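## 2. Planning the purchase of your tabletop arm

Matico set-up guide, revision of Aug 3, 2024

Please read this section before you send any order form. It takes you from the empty idea to a list of items with prices.

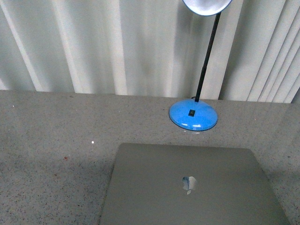
Most customers begin with the price of the arm, and this is understandable, but the arm is only one line in the budget. The mounting, the power supply, the safety items and the hours of your own people are often forgotten, and they come later as a surprise. In this section we put all of them on one sheet, which we call the planning sheet. You find it at the end of the printed guide, or you can draw your own with the same columns.

### 2.1 Before you start

You need the following things:

- the planning sheet
- a measuring tape
- the name of the person who can approve the money
- the Preltine controller data page (supplied with your quotation)

**Note:** The quotation from your dealer is valid for the time printed on it. If your approval takes longer, ask for a new quotation before you fill in the sheet. Old prices are the most common mistake we see.

### 2.2 Describe the task

1. Write down in one sentence what the arm shall do. For example: "Move closed jars from the tray to the scale." If you need more than one sentence, you have more than one task, and each task gets its own sheet.
2. Write the weight of the heaviest object. Add the weight of the gripper to it.
3. Write the longest distance between the pick position and the place position.
4. Decide who works next to the arm while it moves. This decides which safety items you must buy, see 2.5.

**Caution:** Do not choose an arm by reach alone. At full reach the allowed load is lower than near the base. The load table in section 5 gives the values for each position.

### 2.3 Measure the work surface

The arm can stand on a normal counter or table if the surface is strong enough and does not shake. Many of our customers share the surface with office work, and this is possible, but the shared items must be outside the moving area.

1. Measure the depth and the width of the surface. Write both on the sheet.
2. Check what hangs or stands behind it. Soft material such as a curtain can be caught by the wrist of the arm. Plan a free distance, or plan a rigid panel and put its price on the sheet.
3. Check for lamps with a flexible neck. They are often moved by hand and then they stand in the path of the arm. A lamp with a fixed position is better.
4. Look at the surface from the height of the camera, if you order the vision option. A glossy surface gives reflections, and a mat in one color may be necessary.
5. Decide if the base is screwed or clamped. A stone surface should not be drilled without asking the owner of the building.

**Note:** Clamps are sold separately. The standard clamp fits an edge that is open from below – please check this with your hand before you order, because a cabinet frame is easy to miss.

### 2.4 Fill in the budget

Use one line for each item. Do not join lines, even when one dealer sells all the items.

| Line | Item | Paid |
|---|---|---|
| A | Arm and Preltine controller | once |
| B | Gripper and fingers | once |
| C | Mounting, clamps, panel, mat | once |
| D | Safety items | once |
| E | Computer for programming | once, if you do not have one |
| F | Training at Illosbridge | per person |
| G | Spare parts and service | every year |

1. Enter the prices from the quotation in lines A and B.
2. For line C, use the measurements from 2.3.
3. For line E, check the laptop you already have against the list in section 3. A computer that is used for daily mail can also be used for programming, but it should not be closed or carried away while a program is running.
4. For line F, decide how many people need the course. We recommend to train two, so that the work does not stop when one is on holiday.
5. For line G, plan one service after each 3000 hours of operation. If your arm works 8 hours on each working day, you can calculate the date of the first service and see in which budget year it falls.
6. Add the lines. Keep the yearly costs apart from the costs you pay once.

**Note:** The gripper fingers wear faster than the arm. Inspect them after each 1000 hours and keep a spare set in the drawer.

### 2.5 Safety items

The risk assessment is your responsibility and cannot be bought from us. We can deliver the stop button, the light signal and the floor scanner. If people reach into the moving area during work, talk with your safety officer before you fill in line D.

**Caution:** Never remove line D to make the total smaller. An arm without a stop button within reach of the operator may not be put into operation.

### 2.6 Rent or buy

If the task is new for you, renting for 3 months can be the better way. The Chae rental kit contains the arm, the controller and a simple gripper. Lines C and D stay the same, so fill them in as usual – the kit does not include them.

Send the finished sheet to your dealer together with the sentence from 2.2. When the answer comes, compare it line by line with your own copy, and continue with section 3.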